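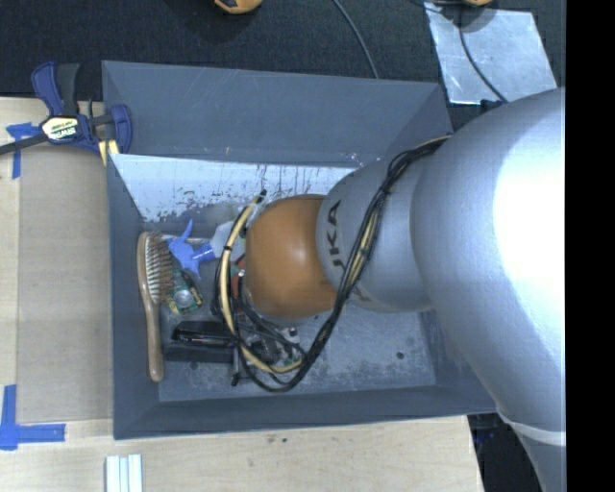 Cable management is the practice of routing, supporting and protecting electrical cables so that they can be serviced and do not wear prematurely. In buildings it relies mainly on trays, conduit and ties. Moving equipment needs a different approach, as the cable has to flex with the machine. One common method is the service loop, a length of slack left near a joint; on a grey robot arm with an orange joint cover, for instance, a thick bundle of black and pale yellow cables may run down across the casing and sweep below the joint in a wide loop.

Bend radius is the main limit on any loop. Many installers work to a minimum of 4 times the outer diameter for fixed cable and 8 times for cable that moves, although the manufacturer's figure takes precedence. Bundles are usually held with hook-and-loop straps, which can be reopened and are less likely than nylon ties to crush the jacket.

Colour coding and labelling are treated as part of the same work. The Rastogi method, set out by Abhishek Joshi in a trade manual, places a label at both ends of each run and at every wall penetration. Trays are filled to no more than 80 per cent under the method, leaving room for later additions.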